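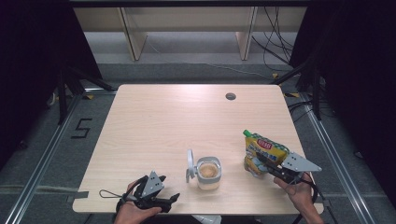

Tuesday, bay 5, hand-held gripper work

Going over the handling rules again before the Foltance set starts. Jar and pouch task, two grippers, one operator.

Rules as they stand:

- Jar lid open before the pouch is lifted. Left gripper stays open and clear of the lid.
- Grip the pouch on the body, never on the cap. Cap stays screwed on during approach.
- Cable from the right gripper goes off the near corner of the desk. Left cord may lie on the desktop but must not cross in front of the jar.
- Nothing on the desk that isn't in the task sheet. Rails and stand feet stay on their marks.
- Finger closing speed capped at 38 mm/s with soft packs.

Log from the morning: 92 takes, 34 rejected. Most rejects were cord crossing or plate tilted out of tracking. Two were lid contact. Jirkis counts lid contact as a warning and Watkins counts it as a reject. Using Watkins until the sheet is revised.

Open points:

1. Zuleo template has no field for lid state at start. Added one by hand, needs to go in the master copy.
2. Target for November is 1000 accepted takes. At the current reject rate the schedule is tight, so fix the cord routing first.
3. Check the plate screws at every changeover and initial the sheet. The box was blank on the last two.

Next: rerun the cord check with a clip at the desk edge, same speed cap.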